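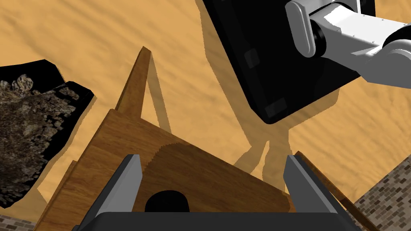 January 2022

Notes from the visitor day, simulation bench. Writing these up while the settings are still in my head. Dela Atinga has the sign-in sheets and will file them with the Bawa paperwork.

Set-up was the Uvano desk, two screens, one for the operator and one for the people standing behind. The outdoor terrain was loaded first thing: sand, rock, brick, the wooden structure, and the arm with the two-finger gripper. View left on the close one behind the gripper base. I had wanted the wide view for visitors, but Edem argued for the close one and the groups seemed to follow it well enough.

Groups of 12, as agreed with Gutgate. The last group was 16 and the people at the back could see very little. Next time cap it or borrow a third screen.

Running order per group:
Introduction, Nkrumah Addo.
Approach with fingers open, stop short of the wood.
Slow close on the plank edge, hold, release.
Reset, questions.

Problems, in the order they came up.

1. Shadow rendering. With full shadows on, the render rate sat well below the 60 we had promised in the handout, and the arm appeared to stutter. Aba turned down the shadow detail and it recovered. She left the shadows themselves on. Without them it is hard to judge how high the fingers are over the sand, and two visitors who tried it that way drove straight into the ground.

2. Contact on the sloping panel. Fingers touching the panel at a shallow angle slid and then jumped. Same fault as we logged in October against the Celura contact model. Worked around it by approaching the thin plank instead. The fault is still open and is mine.

3. The round-topped opening in the panel. Every group asked whether the gripper could reach inside. I don't know. The collision shape for the panel may be a plain slab with the hole only in the texture. Dela Abugri to check the mesh before we let anyone try it in front of an audience.

4. Reset. Takes too long when the wood has been knocked. Nkrumah filled the gap by talking, but he should not have to. Bind a key to a saved state.

Questions from visitors worth keeping:

Does the sand move? No. It is a fixed surface with a ripple texture. Digging would need a different solver and we said so.

Is the wood heavy? Mass is set by hand in the object file. I had it at 100 in the first session, which was a leftover from a stability test, and the fingers could not shift it at all. Corrected before the second group.

Would the same program run on a real arm? The motion part, yes, with new limits. The grip force would have to be tuned again from scratch. One visitor pressed on this and wanted a percentage for how often it carries over. Declined to give one, as we have not measured it.

Why is there a rock? Nkrumah told them it is an obstacle for path planning. Correct, although the planner was switched off all day and every path was scripted. I would prefer we say that in the introduction.

To do before the next one:
Saved state on a key (me).
Mesh check on the opening (Dela Abugri).
Reword the handout, take out the render rate (Aba Acheampong).
Longer cable for the operator's joystick, the current one pulls out if you lean back (Edem Ayaaba).

Logs for all sessions are on the shared drive under Bawa, visitor day. The first session log has the wrong mass in it, so don't use it for comparisons.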